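**Pinska's spring update, and a few words on saving your progress**

Well, it took them until the end of May, but the update for *Pinska* is finally out, and I've spent far more evenings with it than I meant to. If you've not tried it, it's a gentle little puzzle adventure in which you run a ferry between islands, and the people at Fola have been quietly adding to it ever since it came out. This time we get two new islands, a proper night market and (at long last!) three separate save slots, so my sister and I can stop overwriting each other's ferries.

The new characters are free for everyone who already has the game. Loredana Testa, who wrote most of their lines, has given the lighthouse keeper a lovely dry way of talking, and I found myself rowing back just to hear what she'd say about the weather.

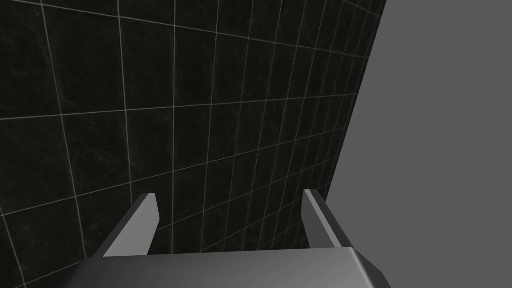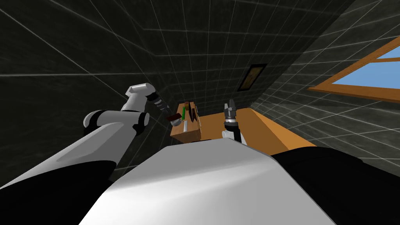
The fishing, I'm afraid, is still as fiddly as ever. Wim Wuyts wrote in to tell me that it goes much better if you turn off the camera sway in the settings, and he's quite right, so do try that before you give up on the eel. Veerle Verhoeven would also like it known that the market closes if you sleep on the boat, and that she lost nine lanterns finding this out.

Do keep your own tips coming. I'm still stuck behind the harbour gate on the second island, and would be very glad of a hint, though please, not the whole answer.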